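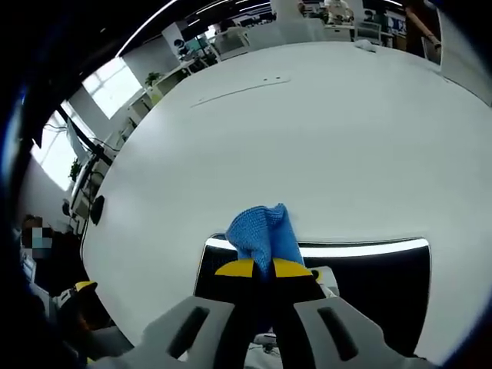
Acta de la reunión del comité comercial de Illell
Emisión de primavera y parrilla publicitaria de otoño

Fecha: 8 de julio de 2025
Lugar: sala 2, con conexión por vídeo
Preside: dirección comercial
Asisten: programación, ventas, continuidad, investigación de audiencias, plataforma y asesoría jurídica. Por la agencia Peltar, Lauri Pitkänen (en los puntos 2 y 3).
Se excusa: producción propia.

1. Acta anterior

Se aprueba el acta de mayo con una corrección pedida por continuidad: donde decía «patrocinio de la previsión del tiempo» debe decir «patrocinio del avance informativo».

2. Duración de los bloques en horario nocturno

Ventas presenta la propuesta de otoño. El bloque central de las series de producción propia se divide en dos más cortos y desaparece el que separa el final del capítulo del avance de la semana siguiente. Los concursos quedan como están.

Investigación de audiencias informa de que las pérdidas de espectadores se concentran en la segunda mitad de los bloques largos. En los patrocinios de entrada la curva apenas se mueve. Pide que el dato no se use todavía con anunciantes, porque falta incorporar el visionado en diferido.

Pitkänen indica que los clientes de Peltar aceptarían una tarifa más alta en el bloque corto si se garantiza la primera o la última posición. No la aceptarían para posiciones intermedias. Programación responde que solo puede comprometer la primera posición, ya que la última la ocupa la autopromoción.

Se discute si la autopromoción puede pasar al comienzo del bloque. Continuidad se opone. Se acuerda probarlo en una sola serie, las cuatro primeras entregas, y volver sobre el asunto con los resultados.

3. Campaña de Kavanagh

La campaña consta de 602 pases contratados, de los cuales 14 no se emitieron por el cambio de programación de mayo. Peltar solicita compensación en el mismo horario. Ventas ofrece reponerlos en otoño y añadir una mención de patrocinio en la plataforma.

Pitkänen trasladará la oferta al cliente. Queda pendiente su respuesta por escrito. Asesoría jurídica recuerda que el contrato fija la reposición dentro del mismo trimestre salvo acuerdo expreso, de modo que hace falta una adenda firmada antes de planificar los pases.

Pitkänen abandona la reunión.

4. Drokance

Plataforma informa sobre la herramienta de inserción de anuncios Drokance. En la última prueba se sirvieron unas 2.000 sesiones con publicidad sustituida en directo. Persisten dos fallos: el volumen de los anuncios insertados no coincide con el de la emisión y, en televisores antiguos, el regreso al programa llega tarde y se pierde el comienzo de la escena.

El primero se corrige en la recepción de materiales. El segundo depende del proveedor, que no ha dado plazo. Programación pide que la herramienta no se utilice en deportes hasta que esté resuelto. Se aprueba.

Ventas pregunta si puede incluirse ya en la oferta de otoño. Se acuerda mencionarla como servicio en pruebas, sin tarifa.

5. Presentación a anunciantes

Aforo de 100 plazas. Se mantiene el formato del año pasado, con menos vídeo y más tiempo para preguntas. Programación confirma la presencia de los repartos de dos series; la tercera está en rodaje y enviará un saludo grabado. Los textos se cierran cuando esté decidido el punto 2.

Ventas pide que la invitación no cite cifras de reducción de publicidad. Conforme.

6. Ruegos y preguntas

Continuidad pide que los cambios de última hora se comuniquen por el canal común y no por teléfono. Asesoría jurídica enviará el nuevo modelo de contrato de patrocinio para comentarios.

Tareas

Ventas: borrador de adenda para Kavanagh.
Programación: elegir la serie para la prueba de autopromoción.
Investigación: añadir el diferido al informe de bloques.
Plataforma: reclamar plazo al proveedor de Drokance.

La próxima reunión se convocará por correo.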